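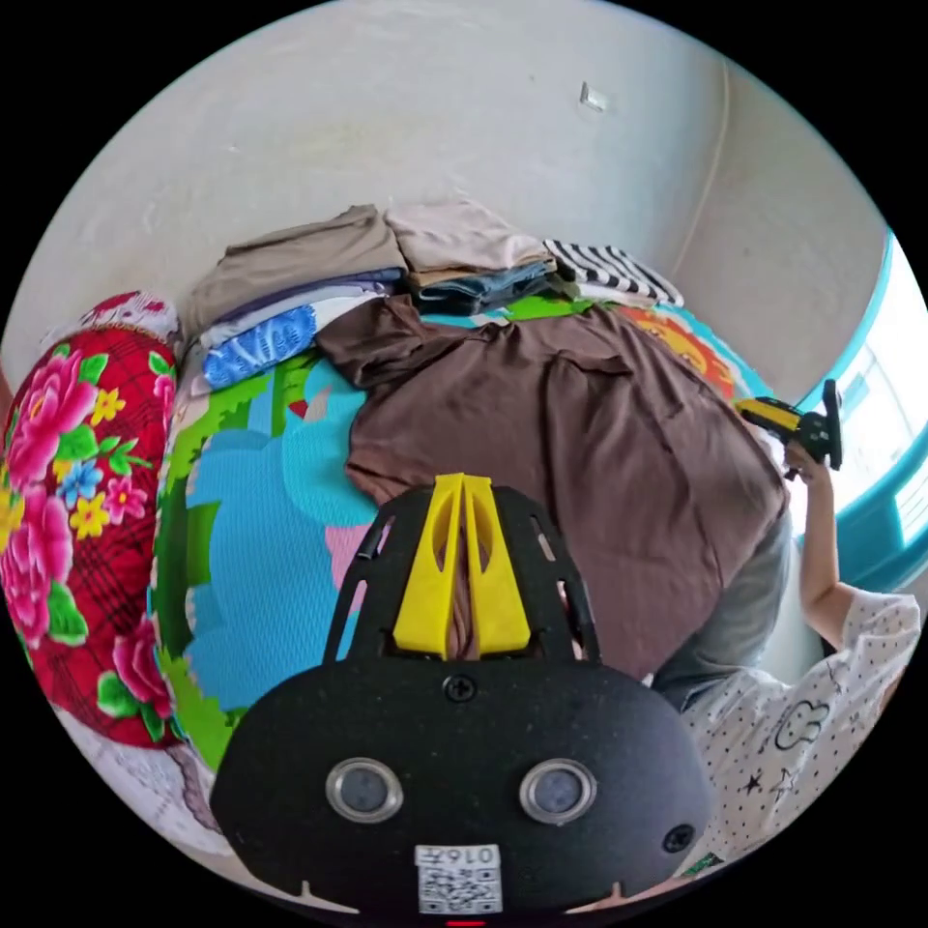
Fig. 3 Brown top laid out on the play mat before folding

Section 3 – Folding on the floor and stacking

Read this before you start. Saves doing it twice.

You need: one play mat, clear wall space behind it, the clothes. Knee pad optional.

1. Mat down flat, printed side up. Smooth out the corners.
2. Take one garment. Spread it out, collar away from you. Big knits and loose shirts first, they take the most room.
3. Flatten wrinkles by hand, middle to edges. Don't iron on the mat – foam and vinyl both mark.
4. Sleeves in, sides in, then up from the hem. Thick items fold in half only.
5. Set it against the wall at the back of the mat. Keep the row going in one direction.
6. Repeat untill the row is full, then go to stacking.

Note: pants go in their own row. Mixed rows fall over.

CAUTION: check pockets. Coins and pins go thru a mat quicker than you'd think.

Stacking

7. Heavy and flat at the bottom. Folded quilts, straw mats.
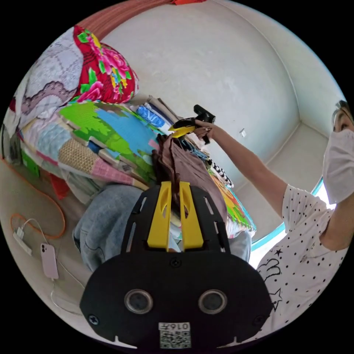

8. Foam mats next, lying flat. Interlocking ones can stay joined if they fold without forcing.
9. Soft bedding after that, pillows last. No weight on pillows.
10. Small folded cloths fill the gaps near the top. Loose ends tucked in, anything hanging down will pull the rest with it.

Note: tall pile? Make two. If you have to reach over your head its too high.

CAUTION: keep small kids away from the pile while you work. Same goes for heaters – leave a clear gap all round.

Using Prendgate storage bags: see page 16. Bag bedding only when fully dry. Don't overfill, the zipper goes first.

Spare bags and labels: ask for part 106, Kedine parts desk. Questions on this section to Izzati Sumampouw, mornings only.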